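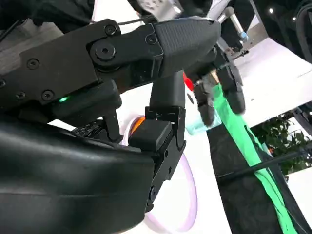

Simorstead – Seasonal Table and Tableware Check
Monthly walk-through, sheet 2, with comments

Area: display and snack table, unit 33
Checked: Thursday, before opening
Result: pass with comments (I'd have said hold, but the form has no box for that)

1. Table steady, no rocking when leaned on
OK. Leaned on at all corners and once in the middle of the long side. The last sheet says "rock solid," which I don't believe of any table, so I have left it at OK.

2. Top clean and free of chips
OK, with a comment. The top is glossy and white, and gloss hides a lot. Look across it from a low angle with the overhead light on. Looking straight down, all you get is glare. The Dultley spray is supposed to dry without streaks. I'd like to see that on a table before I write it down.

3. Edges and openings
Comment. There is a round hole at each side of the top. The plan calls them cable openings and marks them "covered." A hole is covered when there's a cover in it. Until then, keep small items well toward the middle and don't let anyone use the holes for trash. Carried over from the last check, where it was also carried over.

4. Mugs
OK. Plastic, so no chips to speak of, but run a finger around the lip anyway. Pull on the handle. Handles should face in toward the middle of the table, where a passing sleeve won't catch them. The Arko sheet says these are good for 466 washes. I would like to meet the person who stopped at 466. Go by the feel of the lip and throw out any that have gone rough.

5. Plates
OK, with a comment. Check the rim, then the flat part, and wipe before deciding that a mark is only a mark. Specks count as dirt until a cloth says otherwise. "Looks clean" was written here last month and I have crossed it out. 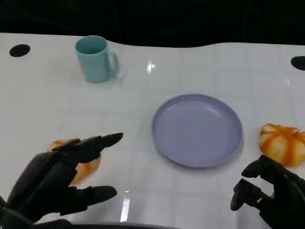

Plates go on the table with clear space on all sides. Stacking them at the edge saves nothing and they slide.

6. Decorations
Comment. Little pumpkins again. They are on the table for looks and they roll if bumped, whatever the setup guide says about "self-standing." Keep them off the plates. Pick each one up, look at the underside, put it back. Soft spots, leaks or sharp stems: out. The Giraldo catalog lists its decorations as safe near food, and I can't find what was tested or how, so I am treating them as not safe near food.

7. Weight limit
Not confirmed. The label says 20 pounds per section. It doesn't say what a section is. The grid lines on the top are no help, as nothing on the label ties them to it. Marked N/A until somebody sends the drawing.

8. Walkway and floor around the table
OK at the time of checking, for what that's worth an hour later. Look again after setup.

To do before the next check
– Covers for both openings, fitted, with the old note removed from the plan
– Table drawing, with "section" explained
– Clean cloths kept with this sheet
– Setup guide: take out "self-standing"

Items left open twice go to the front office. Item 3 has now been left open twice.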